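Collecting demos for the door task – progress report, November

Our part of the Plikon project is the data. The policy group needs examples of a two-arm robot opening cabinets in simulation, so we drive it by hand and save every run. Target was 3,000. We have 1,302 so far, so not even half.

Setup
Each run loads a random kitchen. Colors change, the clutter changes, the start pose too. One person drives, one labels. Labels are just good, bad, or redo. Switching drivers every hour helped alot.

The hardest bit is the first contact with the handle. Long handles are worse, you come in at the wrong end and the wrist runs out of room. The run below is on the green cabinet, right arm at the low end of the mauve handle, left arm kept out in front.
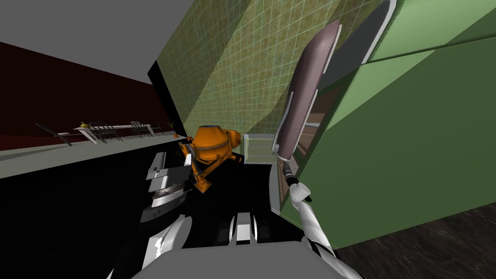 Problems
– Head view tilts when the body leans. We kept those runs, the policy will see the same thing later.
– 626 runs have no label for the left arm. Script bug, fixed now, but they need to be relabled.
– 2 drivers is too few.

Next
Finish the relabeling first. Then more long handles, and drawers if theres time.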